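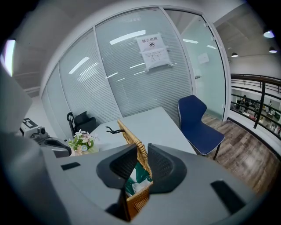
REASONS FOR CONSENT ORDER
Relemholm District Tribunal, Civil List
September 14, 2026

1. The applicant, the Meredith Bowls Association, lodged a claim in defamation against its former greenkeeper, Mr Ivan Dovhaniuk. The claim concerned a letter of 499 words printed in the August number of the Fistari Courier.

2. The letter stated that the Association had spent $3,000 on a scoreboard and $900 on grass. It further stated that the scoreboard was "the only thing at Meredith that still grows".

3. The Association sought a retraction, costs and the return of one roller key.

4. Mr Dovhaniuk represented himself. He relied upon a defence of honest opinion and tendered a square of turf in a cake tin. The turf was admitted over objection and watered by the registrar at each adjournment.

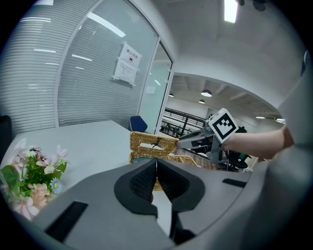
What did the Tribunal have to decide about the letter?
The Tribunal had to decide whether an ordinary reader of the Courier would take the remark about the scoreboard as a statement of fact or as comment upon the Association's spending.

5. Mr Abdelilah Cherkaoui, president of the Association, gave evidence for most of the morning. He confirmed both sums. He said the members had been wounded, particularly by the word "grows".

6. Asked by Mr Dovhaniuk when he had last walked the north green, Mr Cherkaoui requested a glass of water. He then said that he had not walked it since his wife's illness. They had met on it.

7. Mr Dovhaniuk had no further questions. The transcript records a silence, which the Tribunal did not interrupt.

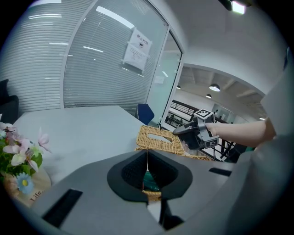 A hand holding a gripper with black-and-white markers.

8. Following the luncheon adjournment, the parties advised that they had been speaking in the corridor and wished to be heard together. Mr Dovhaniuk withdrew the word "only". Mr Cherkaoui stated that the Association would withdraw the remainder of the claim.

9. The Tribunal was informed that the green had been sown with Jotine, a variety unsuited to shade, and that Mr Dovhaniuk had advised against it in writing. That letter, numbered 197 in the Association's correspondence, had been filed unopened.
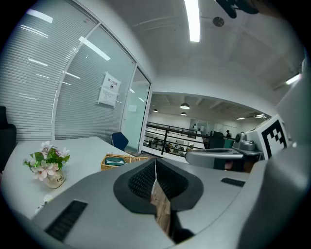
Finger pad and wood-grain surface.

10. It was opened in the hearing room by consent. It ran to one page. The final paragraph asked after Mrs Cherkaoui.

ORDERS

By consent, the claim is dismissed with no order as to costs.

The roller key is to remain with Mr Dovhaniuk, who will resume his duties on the north green at the start of the season.

The exhibit is released to Mr Cherkaoui, together with the cake tin.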